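Thu 2 May

To: Araba Odoi, Stolitz program office
From: Sena Quansah, for the Gotero software team
Re: Progress on the bin-picking software, second period

Dear Araba,

Thank you for your patience with this one, and for the kind note you sent after our March call. It did us all good to hear that the first report had been read so closely (Theophilus has your comment about "too many acronyms" stuck to his monitor, and I've tried to write this one with it in mind).

The biggest piece of work this period was the grasp planner. You may remember that the old version picked its target first and only then asked whether the arm could get there, so it spent a lot of time proposing lovely grasps that would have put the wrist through the wall of the bin. Kekeli has turned that around. The planner now throws out anything the wrist can't reach before it scores what remains, and the scoring step has a good deal less to chew on. On our test set of 418 recorded bin layouts, it found a grasp that could be reached in all but 12. The old planner missed 50 on the same set, so we are very pleased!

Those last 12 are an interesting bunch. Most of them have a small item lying under a larger one, and the segmentation code draws a single outline around the pair. The planner then aims for the middle of an object that doesn't exist. Theophilus is trying a second pass that looks again at any outline with a sudden change in color or shine, and the early results are promising, although shiny metal still gives him trouble and I don't want to oversell it.

We also moved the arm controller over to the new message layer from Jilloteck. I'll admit this took longer than I told you it would. The move itself was simple enough, but we found that our force readings were being stamped with the time they arrived instead of the time they were taken, and once we knew that, we had to go back and fix the logging tool as well. The replay viewer now lines up the finger positions, the force trace and the planner's choice on one screen — a small thing on paper, but it has changed how we spend our mornings.

The mixed-item trials are where all of this comes together. We've kept to toys and kitchen utensils, as agreed in the plan, with the soft and the rigid and the shiny all in one bin and close enough together to make the planner think about which finger goes where.

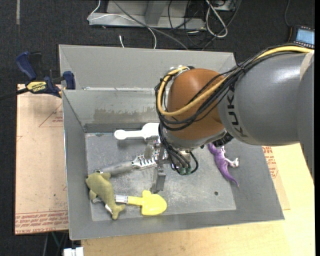
*Mixed-item trial: the KUKA arm with its gripper down among the utensils and toys.*

Cables remain a worry. The planner treats the arm as a set of clean shapes and knows nothing about the loops of cable that travel with it. Declan Gallagher has sketched a simple keep-out volume around the wrist, which costs us a few grasps near the walls but should let us raise the speed limit with an easier conscience. He'd like to test it in simulation first, and I agree with him.

For the coming period, we plan to finish the second segmentation pass, bring in the keep-out volume, and write up the planner interface so that the Ó Súilleabháin group can run it on their own cell. We have 2 requests for you. Could we move the interface write-up back to the end of the period, after the segmentation work? And could you let us know whether the replay viewer may be released along with the planner? We'd love to share it.

Spending is in line with the plan, and Kekeli will send the usual sheet separately.

With warm thanks from all of us,
Sena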